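Support > Facilities and Furniture > Tickets > 1186

Ticket 1186: White desk rocks, and a request about the chairs
Status: Open
Opened by: Tahmineh Shahbazi
Assigned to: Elaheh Talebi
Location: Fanddale, shared office

First message from Tahmineh

Hello Elaheh, and thank you so much for picking this up, I know your list is long this month! The white desk with the thin legs has developed a rock. You can't really see it, but put an elbow on one corner while somebody is typing at the other end and they will let you know about it. We've had a folded bit of card under one foot for a while now, and it does the job until the desk gets nudged, and then we're all on our knees again hunting for the card.

The other thing is the seating. We have the black mesh chair with the tall back, which everyone likes, and a navy blue one with a rounded back that is comfortable but a bit low for the desk (for me, anyway, and I'm not tall). There's a black office chair over by the wall behind the round table too, and it hardly gets used there, so I wondered if we could do a swap.

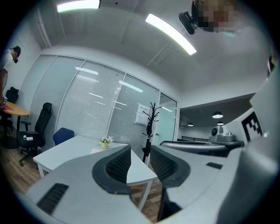

I did try a few things before writing, so you don't have to start from nothing. I turned the desk a little to see if the floor was to blame, and the rock came along with it, so I'm fairly sure it's a leg. I also gave the screws I could reach a gentle turn. One of them moved quite a lot, which worried me, so I stopped there. The order sheet says the desk is a Skolell, part 400, if that's any use.

Reply from Elaheh

Hi Tahmineh, that is a lovely clear report and you were right to stop at that screw! Those legs go into a threaded plate, and if the screw goes in crooked it chews up the thread and then we need a whole new plate. The card is fine for now, but please keep anything heavy toward the middle of the desk. I have one spare foot from Skuria in my drawer and will order a plate as well, just in case. Yes to the chair swap, with my blessing.

Steps I'd like you to try before I come over:

1. Clear the desk completely, including anything hanging off the back, and move the chairs well out of the way. Have a look at the seats too, people leave things on them.

2. With a second person at the far end, push down on one corner at a time and put a scrap of tape on the leg that lifts. Please don't lean on the round table while you're at it, the pedestal won't thank you.

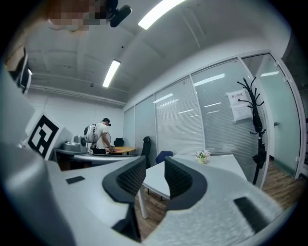

3. Turn the foot on the taped leg by hand, a half turn at a time, and press the corners again after each one. If it spins freely without getting any longer, leave it alone and write back here, and I'll bring the plate.

Update from Tahmineh

Steps 1 and 2 are done, and it's the leg nearest the wall. The foot spins and spins, I'm afraid. The card is back under it and the tape is still on so you can find it. Come whenever suits you, there will be tea!

Contact the support desk | © August 2025 Fanddale | Back to top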